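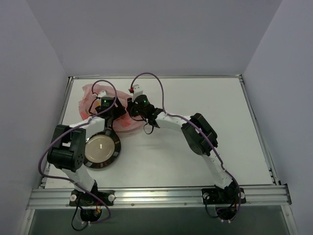 The plastic bag swap at the Hidport community hall is back, and I went along on 8th May with a bulging cupboard's worth of the things and came home with (I'm a little embarrassed to say) almost as many as I took. If you've never been, the idea is simple enough. You bring the thin bags that pile up under your sink, you sort out which ones still have some life in them, and the rest go in the sack for Dramach, the film recycling people over in Cudbridge. A crumpled pink one like that, pale where the plastic is thin and a lot pinker where it bunches up, is exactly the kind that most curbside programs won't touch, so it ends up wadded in a drawer for years. I have a whole drawer of those. Had, I should say!

The spring round took in 3,187 bags, which beat February by 300 even though the weather was awful and the parking lot was half closed for the new drain. I'd have guessed far fewer. There's a hand-lettered total taped up by the coat rack and people kept wandering over to look at it.

What I liked best was the folding table. You flatten the bag out, press the air toward the open end, fold it lengthwise a couple of times and then go corner over corner until you've got a fat little triangle that tucks into itself. My first few sprang open again the second I let go. The trick, according to the woman beside me, is to get the handles lined up before you do anything else, and to be much firmer with your thumb than feels polite. After that I got pretty quick. I did 47 of them and put 32 in an old cookie tin for the car, where I always need one and never have one.

A few things worth knowing if you plan on coming to the next one. Bags need to be empty and dry, so give them a shake outside first (crumbs, receipts, the odd onion skin). Anything that had raw meat in it should stay home and go in the regular trash. Paper labels are fine if they peel off cleanly, otherwise snip that piece out. The crinkly stuff that comes around flowers isn't accepted, and neither are chip bags. I had a good handful of each and had to carry them back out to the car again.

Tak, the bakery on the corner, gave everybody who brought in a load a coupon for a free roll, and I used mine on the walk back. Sesame, still warm, gone before I hit the crosswalk. They've also started knocking a few cents off if you bring your own bag for bread, and they don't mind a bit if it's an old grocery one with somebody else's store name on it.

The hall is keeping a drop-off bin just inside the side door through the summer, so you don't have to wait for the fall swap. It's open whenever the library desk is open. Please tie your bags up in one bigger bag before you drop them, because loose ones blow all over the lawn whenever the door opens, and I spent a good ten minutes chasing a yellow one around the flagpole in my good shoes. The sign-up sheet for the folding table is on the board by the desk, and there were still plenty of blank lines when I left.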